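Inside the tower: a parts gallery from the Limwood repair room

The Limwood repair room takes in old office desktops and strips them for usable parts. Most of what comes through the door is ordinary business hardware, the kind that sat under a desk for years. We started this gallery in July so that people who bring machines in can get an idea of what is behind the side panel before they pick up a screwdriver themselves.

The pictures are grouped by part. Captions are short. If you want the full parts list for a model, ask at the front desk.

1. The board
With the side panel off, most of a desktop is in plain sight. The Dell name is printed in white near the middle of this motherboard. The CPU socket is empty, and the round coin cell is still in its holder.
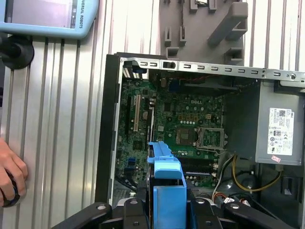 Photo: Limwood Repair Room / Zornulgate Community Workshops

Coin cells are cheap and we replace them as a matter of course. A board with a dead cell will usually still start, but it forgets the date and the boot settings. Keep fingers and tools away from an open socket. Bent contacts are the most common reason we send a board to scrap.

The power supply sits in the upper corner, a gray metal box with a white rating label. We do not open power supplies and we ask visitors not to either.

2. The hard drive
A 3.5-inch drive, WD Blue, 1.0TB, in a bright blue plastic caddy. On cases like these the caddy grips the drive at the sides and the whole thing comes out together – no screwdriver needed at that stage.
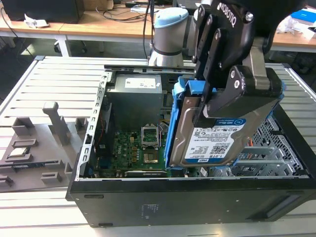

Can I keep my old drive when I donate the rest of the computer?
Keep it if you like. Most of the towers we take in are useful to us without one, and you can pull the drive before you bring the machine over or ask for it back at the desk.

Drives that stay with us are wiped before anything else is done with them. A 1 TB drive takes most of a working day, so we leave them going from morning and check them at 4 p.m. The ones that fail go to Omberg for shredding.

3. The practice panel
Beginners do not start on real hardware. They get a mock motherboard first, a flat plate in light beige-gray plastic with a raised block on it and a dark drive bracket.
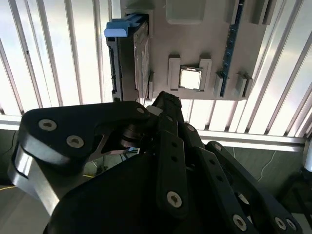
Page compiled by the Parts Desk Editor, Limwood Repair Room

The plate can be dropped, flexed and put together the wrong way round without costing anyone a working board. We have 2 sets of practice plates at Limwood and they can be borrowed by schools in the Ogura district. Please return them with the brackets attached.

4. Connectors
The underside of a drive assembly, in a light-blue frame. The green circuit board is exposed on this side, along with a black connector with two rows of small pins.
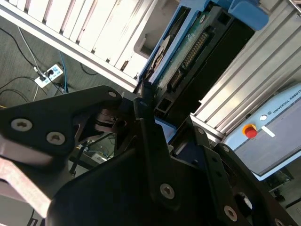
Pins are the part to look at before buying any used drive. They should be straight and evenly spaced. A bent one can sometimes be eased back with a fine pick, but we do not resell drives that have been fixed that way. Drives with scratched or cracked boards go in the scrap bin too.

Last year the room handled some 3000 parts, from memory sticks up to whole cases. Cables are not in that number. We have more cables than we can use – please take them home with you.

Next gallery: fans and heat sinks.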